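Sorting and storing a play tea set
Household tips -- toys and playroom

Toy food spreads. A tea set that came in one box ends up in four rooms, and the doughnuts are usually the first to go because they are small and fit in a pocket. The notes below deal with a modest set -- two plates, a bowl, a round placemat and a handful of toy doughnuts -- but they will do for most play food.

Start with a clear surface

Work at a table if you can. On a carpet the small pieces roll off and you spend the time crawling after them. A wooden top is fine, but put a placemat down first. It stops the plates sliding and it marks out where the sorting happens, which helps if a child is joining in. A round ribbed mat in a pale colour is a good choice, as dropped crumbs of topping show up on it.

Anything that lives on the table, such as a plant or a lamp, can stay, as long as it is pushed well back. A snake plant is a sensible one for a family table. It copes with being forgotten and it stands upright, so it takes up little room. Keep it out of reach of toddlers and pets, though, as the leaves should not be chewed.

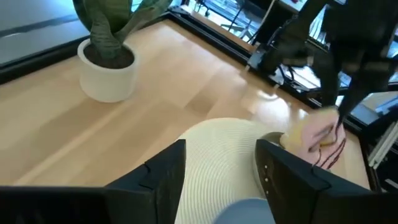
Do the plates need washing before they are put away?
Wipe them with a damp cloth and a drop of washing-up liquid, then leave them on a tea towel until they are dry. A full wash is only needed if real food has been on them.

Sort by plate

Give each plate a job. One plate takes the doughnuts that are clean and whole, the other takes the ones that want attention: sticky icing, a split seam, a bit of topping coming away. Move the pieces one at a time. Tipping the whole box out and raking through it is quicker for the first minute and slower after that.

If two people are sorting, sit on opposite sides of the table and agree who has which plate. Kelly Heywood, who runs the toy library at Staniforth, has parents pass each piece across the middle so that both of them look it over. It sounds fussy. It does catch the cracked ones. 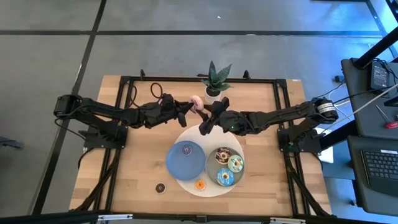 Strays go on the mat or beside it until everything else has a place. Don't be tempted to drop them on a plate just to get them off the table, as you will only have to pick them out again. Once the plates are settled, go back to the strays and deal with each in turn.

Colour is the easiest thing for young children to sort by. Ask for all the blue ones, then the green ones, then the chocolate ones. Older children may like to sort by topping instead -- plain, sprinkles, drizzle -- and will argue over the ones that have two.

Cleaning the icing

Glossy toy icing picks up fingerprints and fluff. Use a soft cloth wrung out in warm water and work round the ring, then push a corner of the cloth through the hole, where most of the dirt collects. A cotton bud does for the dips around raised sprinkles. Avoid scouring pads, which leave a dull patch that will not polish out, and don't soak anything with a seam.

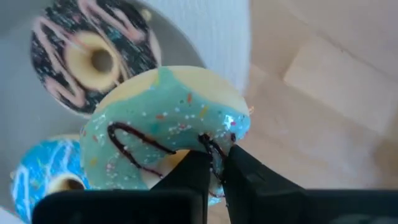 Dry each piece straight away and stand it on its edge for an hour before it goes in the box. A piece put away damp can smell by the end of the week, and the smell passes to the others.

Sticky labels should come off before cleaning. Warm the label with a hairdryer on low, peel slowly, and rub away what is left with a little cooking oil. Wash the oil off afterwards.

Storing the set

I-seul Wang wrote to us in January to say that she keeps her set in a Garkine shoe tub, with the plates at the bottom, a folded tea towel over them and the doughnuts on top. We have tried it and it works well. The placemat goes down the side if it will bend, or flat under the tub if it won't. Don't roll a woven mat tightly, or the rim will fray further.

Write the number of pieces on the inside of the lid. When the set comes out again you can check it against the lid before anyone leaves the table.

Check for damage last, at eye level. Crouch so that you are looking across the table instead of down on it -- loose toppings and gaps along a seam are much easier to see from the side.

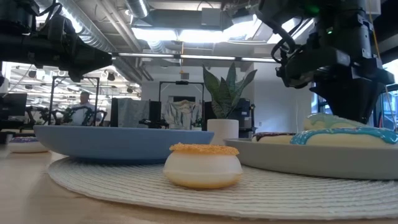

Toy doughnuts and plates seen from table height.

A loose topping can be stuck back with a child-safe craft glue. Leave it overnight. If the piece is for a child under three, throw it out and don't mend it.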